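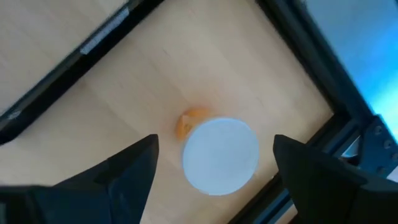 4.2 Tabletop clearing

The second group of chores covers what people do at the end of a meal or a work break: pick up what was left on the table, put it where it belongs, and leave the surface ready for the next use. We chose it after talking with kitchen staff at Pretcombe, who ranked it as the most frequent job of the day and the least liked. A person needs almost no training to do it. For a two-finger gripper, the difficulty depends heavily on what is lying on the table and how the objects touch each other.

Figure 3. Wrist view during a tabletop trial. The open fingers are on either side of a flat white disc, which partly covers a small orange object.

Flat, round objects were the hardest class. A disc lying on wood offers only a thin rim to hold, and the fingers have to come down close to the surface without pressing on it. The approach in Figure 3 places the fingers on both sides of the disc, with a gap between the tips a little wider than the disc. From there the controller lowers the wrist, closes, and lifts. An error of a few millimeters in height is enough for the tips to pass over the rim or to stall against the table.

Overlap adds a second problem. When one object rests partly over another, the planner must decide which to move first, and the wrist camera may see only part of the lower one. We did not give the planner a fixed order. It scored each visible object by how much of its outline was clear and started with the highest score. This worked well for cups and boxes. With flat objects it often chose correctly and then pushed the neighbor aside during the grasp, and the second object had to be located again.

We ran 1,099 trials on the Tanska table, divided into blocks of 50. Object positions were reset by hand between trials using a printed list prepared by Ruben Dewulf. A trial ended when the table was clear or when the same object had been missed 7 times. We also set a pause of 20 seconds after each block so that the operator could check the finger pads for wear.

Speed remains the main gap. The Pallov controller moves slowly near the surface by design, and most of the time in a trial goes to the last part of the descent. Staff at Pretcombe said they would accept a slow machine if it could be left alone. Our results do not yet support that use, as missed grasps on flat objects still needed a person nearby. Changes to the finger shape, following the thin-tip design from Timmermans, are covered in Section 4.3.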